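Club Room Spray Booth and Bench Check, March

Checked by Heather Ruawai. Comments are mine unless marked.

1. Extractor fan
Runs. The label says 145 and gives no unit, so I can't say what it's 145 of. I held a strip of tissue to the grille and it stuck, which proves the fan pulls tissue. Whether it pulls lacquer fumes away from your face while you're leaning in to do a fuselage is another matter. Pass, for now.

2. Booth filter
Fail. Robel Lemma says it was changed after the Prandau show. It's gray all the way through, so I doubt it. New one to be fitted before Monday.

3. Compressor
The Brileo holds pressure for 15 minutes with the airbrush closed. Water trap drained. The hose still crosses the walkway, as it did last time, and the tape over it has started to lift. Pass with a comment — the comment being move the hose.

4. Thinners and glue
Locker 1211 closes but the lock sticks. Two jars inside have no label. Grigoris Kyriakidis says one is leveling thinner and he can tell by the smell. Please don't tell by the smell. Unlabeled jars go out.

5. Wiping up
Paper towels only near the sink, no cloth rags. Used towels with solvent on them go in the lidded metal can, never the open bin. I found three in the open bin.
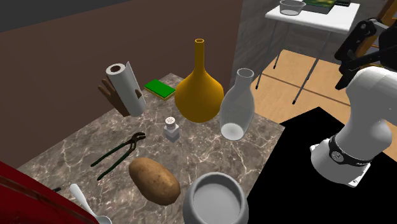

6. Blades
Sharps tub almost full. Loose blade under the cutting mat at bench 2, again.

7. Resin sanding
Wet sanding is the rule. Oldřich Zeman's comment: "Everyone does it wet." The dust on the lamp arms says otherwise. Fail.

8. Masks
The Sitimum cartridges have no open date written on them. The box promises a long life, but boxes promise all sorts of things. Write the date on when you open a pair. Fail until done.

9. Fire extinguisher
Needle in the green, pin in place, tag readable. Pass.

Follow-up: Bautista Medina has items 2 and 7. I'll recheck both myself.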